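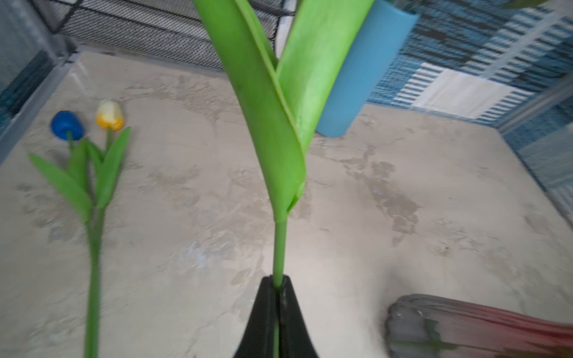

Cell 2, wrist camera view: green stem held at the base, glass vase on its side at lower right.

STATNESS WORKSHOP – FLOWER CELL UPKEEP MEETING
Minutes, March

Present: the cell operators from both shifts, the maintenance lead, the software lead, the stores clerk. Apologies from the safety rep, who sent a page of comments in place of attending and was, by general agreement, more concise that way.

The meeting opened at 9:10. The minutes of the last meeting were accepted after "finger" was changed to "fingers" in item 4.

1. Matters arising

The cable tie on the wrist harness has been replaced with a proper clamp. It was described last time as a temporary cable tie. It had been temporary through two sets of minutes.

The label printer is still missing. Stores maintains that it was signed out. The sign-out sheet is printed on labels.

2. Gripper fingers

Maintenance reported that the left finger on the Kotach gripper had worked itself slightly out of line with the right. With thick objects it makes no difference. With a tulip stem, the two tips meet a hair apart and the stem rolls out sideways. Both fingers came off, the mounting faces were wiped down, and both went back on with new screws. The old screws had been tightened by somebody with strong opinions.

The jaw was then cycled 200 times with no stem and 100 times with one. The stem slipped 3 times, all with the grip taken too high, up where the leaves begin. The day operators asked that the written grip point be moved to the bottom of the stem. Agreed.

Action: maintenance to mark the fingers L and R on the inside face. Paint pen, please, and no tape.

3. Wrist camera

The evening shift has complained that the picture goes soft whenever the arm moves at full speed. Software said that this is what a long exposure does and offered to shorten it. The evening shift said that the picture would then be dark. Software agreed that it would. After some time spent going around this loop, it was decided to slow the last part of the approach, shorten the exposure a little, and look at the results before anyone buys a lamp.

The lens is to be wiped at the start of each shift with the cloth in the drawer. The cloth in the drawer is for the lens. It is not for mugs.

4. Work surface and stock

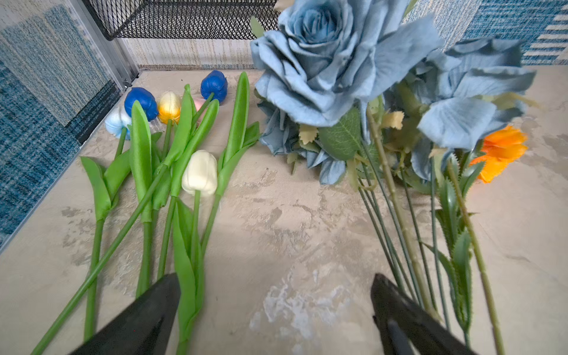 The sorting routine was discussed at length. Tulips go on the left and the rose bouquet goes on the right, stems toward the arm and heads toward the mesh, and that is how the setup card has it. The card doesn't say how far apart the tulips should be. The day shift spreads them out. The evening shift puts them down as they come, with leaves over stems and stems over leaves, and says this is a fairer test. Maintenance pointed out that a calibration check is meant to be easy, and that the hard version can wait until the fingers have been shown to close in the right place.

Agreed: spread out for the morning check, piled up after that, and the log to say which. A log entry reading "flowers" will be sent back.

The marbled table top is giving software some trouble with finding edges, mostly around the pale patches. A plain mat was proposed and priced. The discussion ended when it was noticed that the price was for a box of 132. Stores will ask whether they can be had singly.

The glass vase stays in the kit. The safety rep's page asks that it be lifted out of the cell before any full-speed test. No one argued, though one operator wished it recorded that the vase has outlived two grippers.

5. Controller

The Hovo controller lost its saved home position again after the power was cut over lunch. Homing by hand takes a while and nobody enjoys it. The backup battery is past its date and a new one is on order from Tamihana, who have confirmed the order twice and the delivery not at all. Until it arrives, the controller stays powered over breaks. A sign has been put on the switch. A second sign has been put up asking people to read the first.

Software will save the home position and tool offset to the shared drive after every change, in the folder named for this cell. Three other folders also appear to be named for this cell. Software will look into that as well.

6. Enclosure

The corner posts and rails were checked for loose fasteners as part of the monthly round. One needed a quarter turn. The mesh at the back is to be brushed out with the soft brush, with the arm parked and locked off.

7. Any other business

The evening shift asked if the morning check could be moved to the evening. The day shift was in favor. Held over.

The meeting closed at 10:25. Next meeting when the battery comes, or in a month, and the smart money is on the month.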